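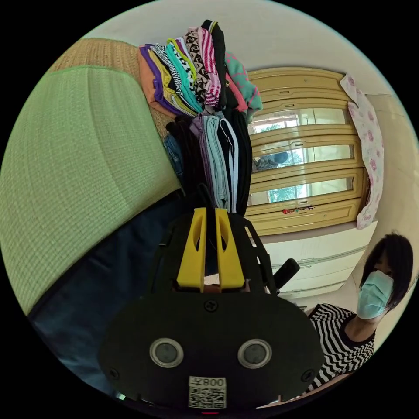
Conneely leaving Plirstead?

Posted Sep 9, 2024

marlow_fan
Anyone else see that Saoirse Ní Chonaill is going? She told a radio show she won't be signing on again after her contract runs out in June. 11 years as Dr. Conneely. The show hasn't said anything yet.

tvkettle
Heard the interview. She said she was "thinking hard about it." That isn't quitting.

marlow_fan
She also said she's already told the producers. I listened twice.

dorrit77
Good for her if it's true. They've given her nothing since the hospital fire. She was in 20 episodes last season and in most of them she just stood in a hallway with a chart.

hank_o
Disagree, the custody story was hers and it was the best thing they did all year. The problem is Dušan Vidmar taking over as head writer. Everything is about the Flirwood brothers now.

tvkettle
Vidmar wrote the custody story.

hank_o
He's credited on two of those. The rest were the old team.

dorrit77
Can we not do Vidmar again. There's a whole thread for him and it has 297 replies.

pegleg_sue
Do they kill her off or send her away? I'd like the door left open. When they blew up the Flirwood dad they regretted it inside a year and had to bring in the twin.

marlow_fan
Send her away. She has the sister in Canada.

hank_o
The sister died. Episode 242, the phone call at Christmas.

marlow_fan
That was the cousin, wasn't it?

hank_o
Sister. Go back and watch it.

tvkettle
My guess is she wants time for Prikudach. The second season got picked up and she's the lead. Hard to do both.

pegleg_sue
Is that the one with the lighthouse? I gave up on it after the pilot, too slow for me.

dorrit77
It gets better at the fourth episode. Sub-titles are a pain though.

marlow_fan
Just checked and hank_o is right, it was the sister.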